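Shop > Conference Equipment > Interpreting > Koster Tabletop Booth

Koster Tabletop Interpreting Booth

The Koster is a folding booth for bilateral talks, delegation visits and press statements where a full-size cabin won't fit. It stands on any ordinary table and seats two interpreters side by side. The panels are lined with sound-absorbing foam, and the front window gives a clear view of both delegations.

Width open is 160 cm. The booth weighs 9 kg and packs into its own carry bag. One person can set it up in about 3 minutes without tools. Cable openings are on both sides. 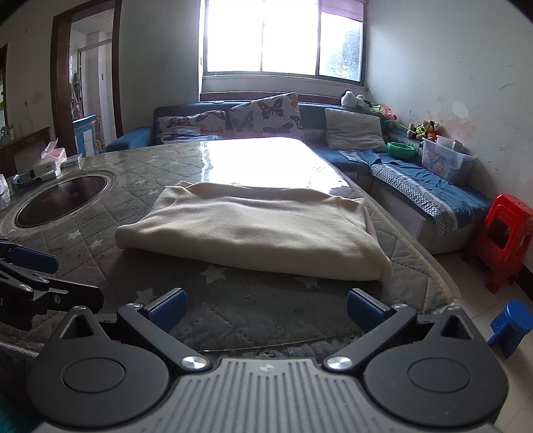 Can the booth be used with our own microphones and consoles?
Any console that sits flat on a table will work. The booth has no electronics of its own, so there is nothing to match.

Maler rents and sells the Koster from its Nandovcombe office. Rental stock is limited to 40 booths, and most are taken in March, so ministries and embassies should reserve early. Spare window panels are sold separately. For protocol questions or a written quote, contact Jolien Dewulf in the government desk.

We use cookies to remember your basket and measure visits. Accept | Settings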